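Keeping a wooden worktop nice without spending a fortune?
Posted in Home & Kitchen by Marlene Moura

Hello all, hope you can help! We've just moved to Drarkstead and I've inherited a pale wooden top that I'd love to keep looking fresh. My sister swears by oil, my neighbour says wax, and I'm going round in circles (I even have a booklet to read).

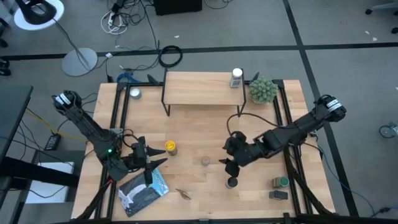

Benito Villanueva
Oil, every time, Marlene! Thin coats, wipe off the extra after 20 minutes and leave it overnight. I do mine every 3 months with a cup of tea on the go, and it's rather soothing once you get into it. 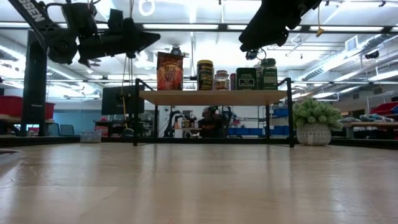 Jars and boxes up on a shelf

Tarık Ekinci
wax is fine too. just don't put hot pans on it

Jozefína Murín
I'd go along with Benito, though do sand lightly first, always along the grain, and lay your oily rags out flat outdoors to dry, as they can catch fire if left bundled up.
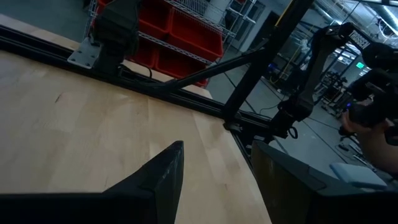

Marlene Moura
Would olive oil do at a pinch?

Jozefína Murín
Best not, love, it goes sticky and starts to smell. Food-safe mineral oil is what you want.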